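Dial microwaves: am I a dinosaur?

FloraAitken
Our old microwave had 24 buttons, one of which was for jacket potatoes and none of which anybody trusted. It has gone to the tip. I have replaced it with a white Midea with a dial, a proper handle and no opinions about potatoes. My son says it looks like something from a caravan. I want it on the kitchen table for good. Thoughts?
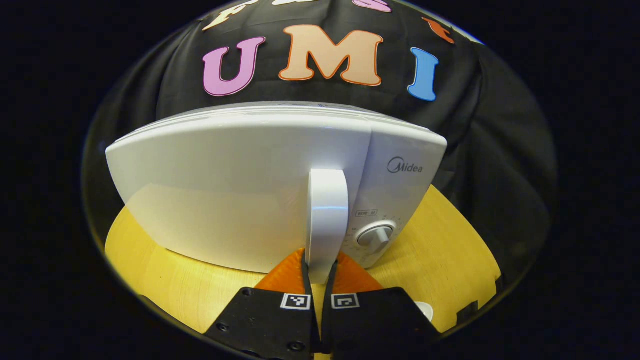 Rory Menzies
Dials are fine until you want 10 seconds to soften butter. Then you get none or a minute, and the minute is soup.

FloraAitken
I have eaten butter soup on toast. It was all right.

sheena_m
Team dial. You turn it past where you want and then back a bit. My mother did this for decades and her butter was beyond reproach.

Rory Menzies
Your mother had wrists. I have 856 posts on this forum and at least half are about my thumb.

Funmilayo Isah
Can we discuss the table? Mine lived on one for a year and we ate dinner sideways. Get a shelf.

FloraAitken
A shelf means a drill, and a drill means my brother-in-law.

Funmilayo Isah
Fair enough. Table it is.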